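Chapter 8
Promises and the People We Make Them To

What you'll meet in this chapter
Where the pull of a promise comes from
Promises nobody else heard
When breaking your word is the right thing to do
Key terms: obligation, release, reliance, excuse

I once promised my friend Danang Purba that I'd help him move to Gundesley. I said it in January, standing in his kitchen with a plate of food he'd cooked for me, and I'd have promised him nearly anything. By the time moving day came I had a cold, a stack of papers to grade, and a strong wish that I'd kept my mouth shut. I went. I complained the whole drive, and I carried boxes up two flights of stairs, and I want to ask you what exactly got me into that car.

You could say I like Danang, and I do. But I liked him just as much the week before, and I felt no duty to lift anything. Something changed when I said the words. A few seconds of talk put a weight on me that wasn't there earlier, and that's a pretty strange thing for talk to do! Philosophers have been puzzled by it for centuries, and psychologists have joined in more recently.
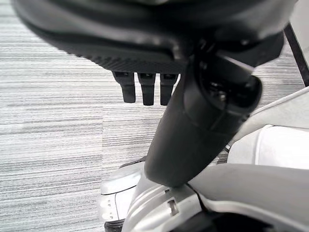 Figure 8.1. Three short black prongs below a ridged band.

Let me get one easy answer out of the way. Maybe I kept my word because I was afraid of what Danang would think. Sure, that was part of it. Reputation matters a lot in small groups, and people who can't be relied on stop getting asked to things (and stop getting help with their own boxes). We'll look at that idea properly in the next section, with some of the research behind it.

Still, it can't be the whole story. My colleague Su-bin Do tells her students about a promise she made to her grandfather, to finish translating his letters. He died before she was half done. Who would have known if she'd quit? She finished anyway, and it took her two years. When I asked her why, she looked at me as if I'd asked why she wore shoes.

So we have two kinds of cases to deal with – the ones where somebody is waiting on us, and the ones where the only person keeping track is ourselves. A good theory of promising ought to cover both, and I'll warn you that most of the ones we'll read are better at the first kind. 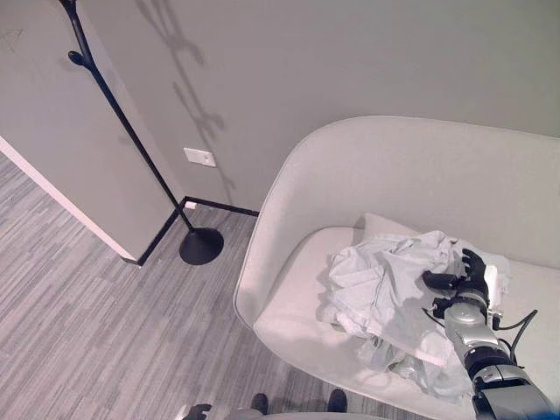 Figure 8.2. A black gripper over pale gray clothing on a light gray loveseat.

A small survey, and what I make of it
Faizal Hartono and I asked 239 students at Hinora College to write down the last promise they'd broken and how they felt the next day. I expected a lot of guilt. What surprised me was that 63 of them wrote that they felt annoyed at the other person. They'd let somebody down and ended up cross with that somebody!

I've done this myself, and I bet you have too. If I can decide that you asked too much of me, then I don't have to feel so bad about what I did. Faizal thinks this is simple self-protection. I'm inclined to think some of those students had a point, and had been pushed into promises they never should have been asked for. We didn't ask enough questions to find out who's right, so please don't build anything heavy on our numbers.

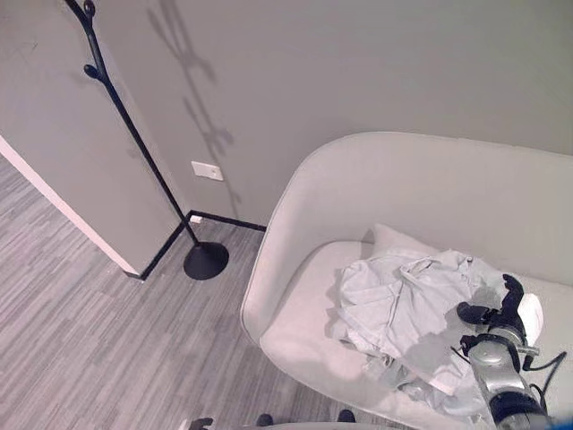
Getting let off the hook
There's one person who can make a promise disappear, and it's the one you made it to. If Danang had called and told me to stay in bed, I'd have been free. My mother couldn't have freed me, and neither could my doctor, though either of them might have given me a decent excuse. Keep that difference in mind, as we'll need it a lot. A release ends the obligation. An excuse leaves it standing and says you shouldn't be blamed too harshly for failing.

Evaristo Benedetti, who read a draft of this chapter, wrote in the margin that he'd been released from a promise once and felt worse afterward. I'm leaving that here for you to chew on.

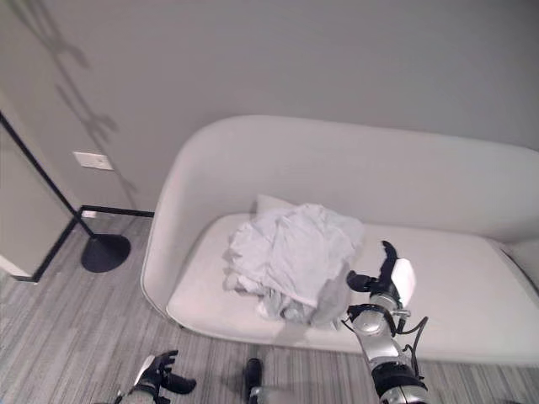
Before you read on
Think of a promise you're carrying right now, large or small. Write down who it's to, whether they remember it, and what you'd feel if they let you go. Keep the page somewhere handy. We'll come back to it in Section 8.2, where Adi Setiawan's case of the unpaid loan gives us something harder to argue over.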